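Paper Over Everything

The botanical print is back on the table, and it wants a folded sheet of green to go with it

Fern fronds. Thin stems. Round orange flowers on off-white. In September you couldn't give this pattern away — now it's on trays, box lids, half the craft tables in Ondcombe.

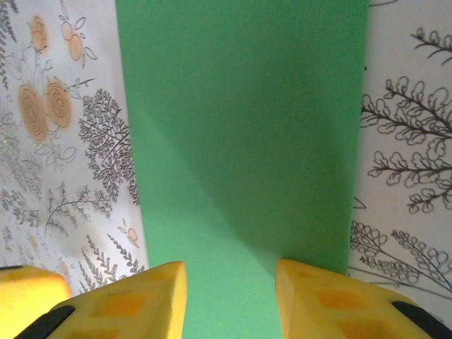
By Correa Dronia
Staff writer, Home & Paper
November 25, 2018

I came to it through folding. Green paper, the matte kind, a fat stack of it from the Navell shop. 305 sheets, which sounded like plenty and wasn't. Green goes with grey leaves, it just does. And orange roses next to it look warmer than they have any right to.

Start with one sheet. Fold it on the slant, not down the middle. Press the crease with your thumbnail, open it, press again. Do this 3 times and the paper stops fighting you. A bone folder is nice but a butter knife works, I've used teh same one for years.

Matte beats shiny. Shiny cracks at the fold and shows every fingerprint. Matte forgives alot.
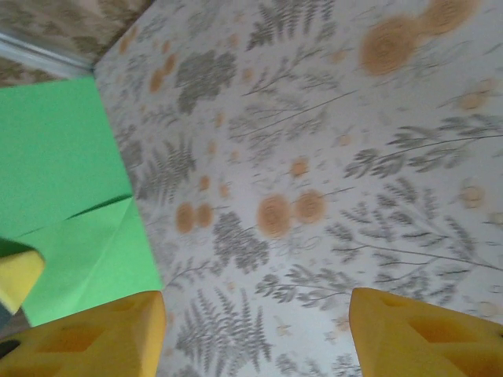 Navell regulars have their own views on all this, and Ondcombe reader Correa wrote in to say that a busy print is murder to fold on, you lose the edge of the sheet every time, and a plain cloth underneath would save everybody a headache.

Fair enough. But bright green on pale print, I can find my edge fine. Dark grey paper, maybe not. Try both, keep the scraps — they make good gift tags.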